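## 4. Storage and clutter in shared kitchens

Draft of August 30, 2021. Numbers still need one more check before we send this out.

We asked households in Joderik and Issa how they store small things in rooms more than one person uses. Forms went out in May. Of the 3000 mailed, 2812 came back filled in well enough to use. Very good return, better than the first round. Most of the missing ones are from the north side of Issa, where the mail was slow.

### 4.1 What people keep out

Main result first. People who share a kitchen leave more things out on the counter than people who live alone, even when cupboard space is the same. We expected the opposite. Wijaya's earlier notes (Dimas Wijaya, home visits in Joderik) point the same way, but his group was small and he didnt split it by age.

Keys, mail, chargers, fruit, medicine. Those come up over and over. Medicine was higher than we thought -- mostly older adults, who wrote that they forget a pill if the bottle is behind a door. Fruit goes out for the same reason. One woman wrote that apples in the fridge drawer "may as well be at the store."

### 4.2 Open and closed containers

We did follow-up calls with 240 homes. Each was asked to name the container used most on the counter or table, and whether it has a lid. Open ones won easily. Lids get left off, then lost, then the box is an open box anyway. Nine homes had labels on every container; all nine were in the Clemadus building, where the manager hands out label tape at move-in, so we leave them out of the label results.

Callers used the Gomix word list for container types. It worked fine for boxes and jars, less well for anything woven. "Basket," "tray" and "bowl" were used for the same object by diferent people in the same home. We merged the three in Table 6 and kept them apart in the appendix.

Shape matters more than size in the answers we got. Round pieces are used for things that get picked up daily, and square-sided ones for things that sit. Both kinds can end up on one table, as in Figure 3, with a round wicker tray next to a rectangular fabric basket in a black grid print. The basket there also has a board across the top and a container standing on it -- stacking of this sort came up often in the calls, and people who stack told us they rarely reach what is underneath. We coded a stacked basket as closed storage, lid or no lid.

**Figure 3.** Round and rectangular open containers on a table.
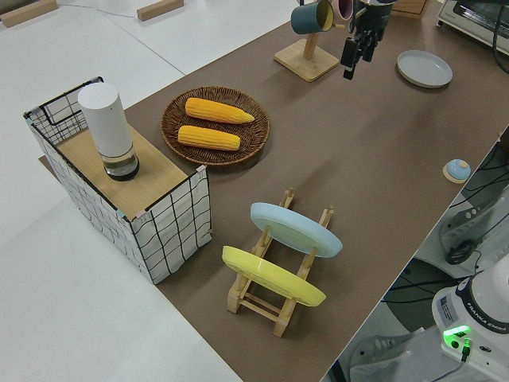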